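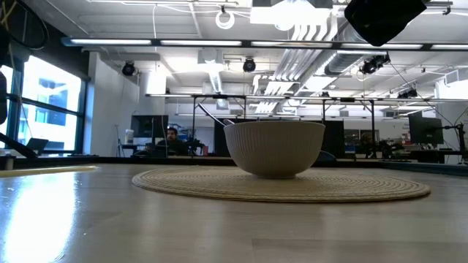 White ribbed bowl on a round woven placemat.

Stollum Building – Shared Services Meeting
Minutes, October 2019

Chair: Kirstin Dunbar
Represented: Adden, Drosivard, Evangelista
Apologies: none received

1. Minutes of the previous meeting
Accepted with one correction. Under item 4, "supply valve" should read "return valve."

2. Hot water
The water heater serving the east side was set back to its original temperature after complaints from Drosivard. Long draw times at the far sinks remain. The plumber's report blames the length of the pipe run and an idle recirculation pump. The pump draws power but does not move water. Two quotes were tabled, one for repair and one for replacement.
Agreed: replace the pump. The cost is not to exceed $3000, including labor and disposal of the old unit. Dunbar to place the order.

3. Water meter readings
Adden questioned the charge for suite 351. The submeter there was read in gallons and billed as cubic feet. The same error was found on the prior bill – both will be reissued. Evangelista asked that the unit be printed next to each reading on future statements. Agreed.

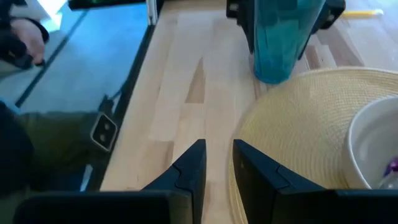

4. Pipe insulation
The exposed section above the loading door has no insulation on the last two elbows. Drosivard prefers closed-cell foam. Adden prefers fiberglass with a jacket, as the section is close to the unit heater. The data sheets on hand do not give a maximum surface temperature for the foam. Item held until the supplier answers.

5. Shutoff valve tags
Tags on the basement valves no longer match the riser drawing. Evangelista will walk the line and mark up a copy. New tags to be stamped metal – the printed ones have faded.

6. Other business
Adden reported a slow floor drain in the mop closet. To be snaked during the pump work. The request for a second hose connection at the rear wall was withdrawn.

7. Next meeting
December, same room. Items for the agenda to Dunbar in writing.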